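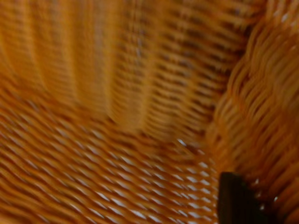 Seton Crime & Thriller Book Club – Shop

The Plustden Reading Log
$19 each, or two for $34
Cover colours: navy, rust, bottle green
In stock

Right, so I've been asked to write this page as I'm the one who won't shut up about these things at meetings. I'm Kenza Ouazzani, I run the club shop, and I've filled one Plustden log from front to back and am well into my second.

If you read a lot of crime you'll know the problem. You're halfway down page 40 of something and you get that creeping feeling that the brother-in-law did it, and you're not being clever, you've read it before! Different cover, same brother-in-law. I did this three times in one winter (twice with the same book, under its UK title and then its American one) and that's what pushed me into writing things down.

I tried a spreadsheet first. I kept it up until February. I tried one of the apps too, and it was fine, but I read in the bath and I read in bed and I don't want my phone in either. Then Dorottya Tóth brought her Plustden along to a meeting and passed it around the table and I ordered one that night.

What's in it

It's a hardback notebook, 144 pages, a bit bigger than a paperback. Each book you read gets a page. Across the top there's room for title, author, year, and my favourite line of all, "also published as". Whoever put that in has been burnt the way I have.

Under that you get:

Detective or main character
Where and when it's set
Number in series, and what comes next
Who lent it to me / who I lent it to
Who I thought did it, and on what page
Who did it

That last one is on a fold-over flap at the bottom of the page, so you can hand your log to a friend without wrecking the ending for them. The flap has a perforated edge if you'd like to tear it off altogether, but I never have. It stays down pretty well once you've run a thumbnail along the crease.

The rest of the page is ruled for your own notes. I write down the odd thing that'll bring the book back to me later, like the dog's name or a scene on a ferry. You'd be surprised how little it takes. "Woman with the wrong umbrella" and I've got the whole plot again.

At the back there's an index you fill in yourself, split A to Z by author, then a few pages for books you want to read, and a pocket inside the back cover for cuttings and library slips. There are two ribbons. I use one for where I'm up to and one for the to-read list.

The paper

Cream, and thicker than I expected for the price. Ballpoint and gel pens are both fine. My fountain pen shows through a little on the other side, and it'll feather if you're using a really wet ink, so test it on the very last page first. Pencil is lovely on it. Highlighters I wouldn't.

It opens flat once you've broken it in. Mine was stiff for the first dozen pages and I had to hold it down with my mug.

Things I'd change

The series line is too short. If you read long titles, you'll be writing up the margin like I do. There's also no space for audiobooks (narrator, how long it runs and so on), which is a pity as plenty of our members listen on the drive in. Dorottya writes the narrator in beside the author and puts a little ear next to it.

And the rust cover marks more than the other two. It still looks nice, it just looks used sooner. If it's going to live in the bottom of your bag, go for navy or green.

Refills and extras

Trostow, who make the log, don't do refills as it's a sewn book. They do make a pack of 63 spine labels that fit it, so you can number your volumes on the shelf, and we sell those for $4. We've also got the Kabbaj pen loop, which sticks inside the back cover and takes any ordinary pen. It's $3 and I'd get one, I was forever losing mine down the side of the couch.

Common questions

Can I use it for films and telly? Sure. I know a couple of members who do their Scandi dramas in it. Cross out author, write in director, off you go.

Is it only good for crime? The flap and the "who I thought did it" line are a bit wasted on a romance, but the rest works for anything.

Can I look at one before I buy? Yes, the shop copy comes to every meeting. It's the green one with my coffee ring on the front, and you're welcome to flick through it. The first few pages are filled in with real books though, so mind the flaps!

Do you post? We do, anywhere in Australia, flat rate $9 for up to three logs. Members can pick up at a meeting for nothing. I pack orders once a week, so give it a bit of time before you write to ask where yours is.

What if it turns up damaged? Send me a photo of the corner or whatever's been squashed and I'll swap it. If you've already written in it I'll still swap it, but you'll have to copy your notes across yourself.

How to order

Email the shop with the colour you're after, how many, and whether you want it posted or you'll collect. I'll write back with the bank details. Cash is fine at meetings if you've got the right change, and please do try to have the right change, my float is mostly five-cent pieces.

If we're out of your colour I'll put your name down for the next box from Trostow and let you know when it lands.

Prices last checked 2023-06-20.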